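Linwood Centre to Replace Meeting Room Bins with Shared Recycling Point

The Linwood Centre will remove individual waste bins from its meeting rooms and introduce a shared recycling point on each floor from July, the centre's management announced on 23 May 2020.

The change applies to all 68 bookable rooms in the building, including the small ground-floor rooms used by evening classes and the larger suites let to visiting organisations. Users will be asked to clear drinks containers from tables, counters and cabinet tops at the end of each booking and to take them to the nearest collection point.

According to the management, drinks containers are the items most often left in rooms after a meeting. A review of room clearances carried out over the winter recorded 2397 cans and bottles left on furniture or placed in general waste. Most could have been recycled had they been separated at the time.

The review also found that containers tended to gather on the low cabinets along the walls, away from the main table. Such surfaces are convenient for setting down a drink during a discussion and are easily overlooked when a room is being vacated.
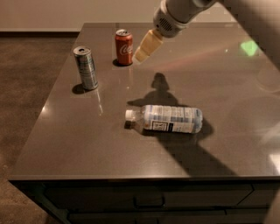 Cleaning staff at the centre currently work through each floor in the evening and again before the first booking of the day. Under the existing arrangement, every room has one bin for all waste, and the contents are not sorted afterwards. Cans and plastic bottles placed in these bins are therefore collected with food waste and paper cups.

The new recycling points will be supplied by Grumberg, which already provides storage units to the centre. Each point will have four compartments: one for metal cans, one for plastic bottles, one for paper and card, and one for general waste. The openings will differ in shape, and labels will be fixed both to the lid and to the front panel.

A trial took place on the second floor earlier in the year. Bins were taken out of the rooms in the east corridor and a single unit was placed beside the lift. Management reported that separation of cans improved during the trial, although plastic bottles continued to be found in the general waste compartment, often with liquid still inside them.

For this reason, guidance for room users will include a short section on bottles. Users are asked to empty any remaining drink into the sink in the floor kitchen, replace the cap and put the bottle in the plastics compartment. Labels may be left on. Cans should be emptied in the same way but need not be crushed – crushed cans are more difficult for the centre's contractor to sort.

No distinction will be made between types of drinks can. Standard soft drink cans and the taller, narrower kind may be placed in the same compartment, and both are accepted by the contractor. 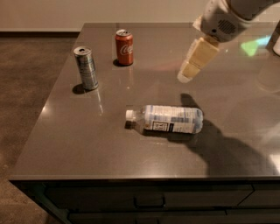 The condition of the furniture was a further consideration. The dark cabinets installed during the last refurbishment have a polished finish, and the centre's maintenance records list 114 requests for the treatment of rings and sticky marks on tables and cabinets since they were fitted. The majority of these marks can be removed with a damp cloth if they are dealt with on the same day. Marks left over a weekend have in several cases required the surface to be repolished, and the room has been withdrawn from use while the work was done.

Coasters will be placed in every room from the beginning of July. A cloth and a small spray bottle of surface cleaner will be kept in the top drawer of the cabinet in each room, and users are invited to wipe down any surface on which drinks have stood. Abrasive pads and kitchen sprays should not be used on the polished finish.

Drinks may still be brought into all rooms, with the exception of the archive reading room, where the present restriction remains in force. The management considered limiting drinks to the floor kitchens but decided against this following comments from regular hirers, several of whom hold sessions lasting a full morning or afternoon. Hot drinks should continue to be carried in lidded cups on the stairs and in the corridors, where the carpet was replaced last year.

The refundable charge for rooms left in an unsuitable state will not change. It will be applied only where a room requires additional cleaning before the next booking, and a few forgotten cans or a bottle will not in themselves lead to a charge. Hirers whose rooms are repeatedly left uncleared will be contacted by the bookings office in the first instance.

Organisations holding larger events may request a temporary recycling unit inside the room. Requests should be made at the time of booking, or at least four working days in advance. Temporary units are available for the Mägi Hall and for the two adjoining suites on the first floor. They are not suitable for the smaller rooms, where they would obstruct the door.

Caterers will remain responsible for removing their own packaging, including crates, film and cardboard trays. Bottles and cans served by a caterer may be placed in the centre's recycling points if space permits – larger quantities should be taken away at the end of the event.

Separate arrangements will apply at the Gumemari annexe, which shares its waste store with a neighbouring building. Rooms in the annexe will keep their present bins until a location for the recycling points has been agreed with the other occupier. Coasters and cleaning cloths will be provided there on the same date as in the main building.

Notices explaining the new arrangements will be displayed at reception and on the inside of each meeting room door during June. The booking confirmation sent to hirers will also be amended to include a reminder about clearing rooms. The reminder will ask users to check three places before leaving: the main table, the window ledge and the top of the cabinet.

Room layouts are not affected. Cabinets and side tables should be left in their usual positions against the wall, and hirers who need a piece of furniture moved are asked to speak to reception beforehand. The cabinets are heavy and should not be pushed across the carpet.

The centre will review the arrangements after the first three months of operation. Figures for each floor will be compared with those of the winter review, and the number or position of the recycling points may be altered if particular corridors are found to be poorly served. A summary will be placed on the noticeboard outside the bookings office and made available to regular hirers on request.

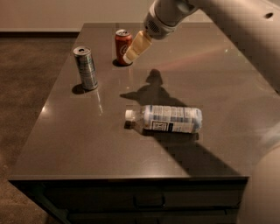
Information for Hirers

Existing bookings are not affected by the change and do not need to be confirmed again. Hirers with a booking that begins before the new arrangements and continues after them will find the bins removed between sessions.

Questions about the recycling points, temporary units or the care of furniture may be addressed to the bookings office during normal opening hours. Lost property, including reusable bottles and cups left in rooms, will continue to be held at reception for 14 days. Single-use bottles and cans will not be kept.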